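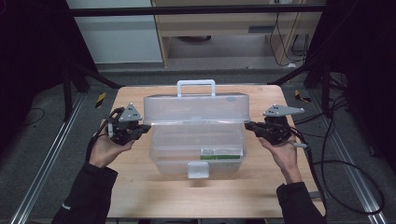

**Uriel Cervantes**
Project lead, Pryor Seed Library

*Progress report to the Sirwood Fund, May 14, 2018*

The seed library is open, which is more than I could say in my last report. We have 87 varieties on the shelf and 42 members. Most of them joined for tomatoes. I have tried to interest them in parsnips and will go on trying.

Spending stands at $1,235. The biggest item was envelopes, followed by postage, followed by the second batch of envelopes after the first batch arrived with the glue already stuck down. The supplier, Zerasia, has agreed to a refund and has been agreeing to it for several weeks.

Germination tests are done for the beans and peas. The beans did well. The peas, donated from a garage in Gisari, did what you would expect of peas from a garage. I have taken 17 varieties off the list and written to the donors, who took it personally.

The small seeds go into clear plastic boxes with dividers, sorted by sowing month. Lettuce has its own system — I inherited it and don't fully understand it.

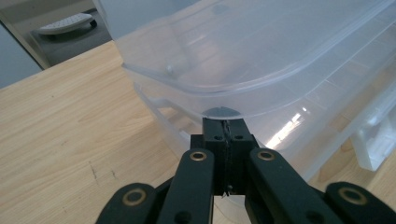 ## Before August

- Finish the lettuce list.
- Send members their seed return forms, in plain words this time.
- Hold the seed-saving class, put off twice for rain even though it is indoors.
- Get the refund.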